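Trumside Tabletop Items

README, last updated 03/05/2018

Contents

This folder holds pictures of ordinary household items on tables and counters at the Trumside site. Bottles, boxes, cups and cleaning supplies make up most of it. There are 1448 pictures in JPEG format, sorted into 4 folders by room. Two CSV files go with them.

Files

items.csv has one row per item, with a short name, main color and material where known.
pictures.csv has one row per picture, with the folder and the items that can be made out in it.

Naming items

Use the plain name first (bottle, box, cup). Add a color if there is more than one of the same kind. Brand names go in the notes column and only when they can be read. Do not guess at contents. A bottle with an unreadable label is entered as "bottle".

Table surfaces

Tables were not wiped between items. Spots, smudges and crumbs are left as they are and should not be entered as items. Put "marked" in the surface column if they are easy to see.

Boxes

A box with its flaps torn or removed is still a box. Enter "open, torn" under condition.

Sample entry

Items: bottle, blue; box, blue cardboard
Condition: box open, torn
Surface: white, marked
Notes: printed markings on bottle, brand not entered

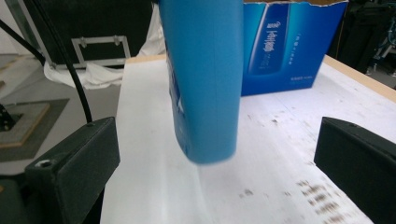 Known problems

Color names differ between the Sternden and Wundum lists. We kept the Wundum names.
Some pictures are blurred. They have not been removed.
Folder 4 has 6 rows with no material entered.

Contact

Suwannarat Household Items project, Trumside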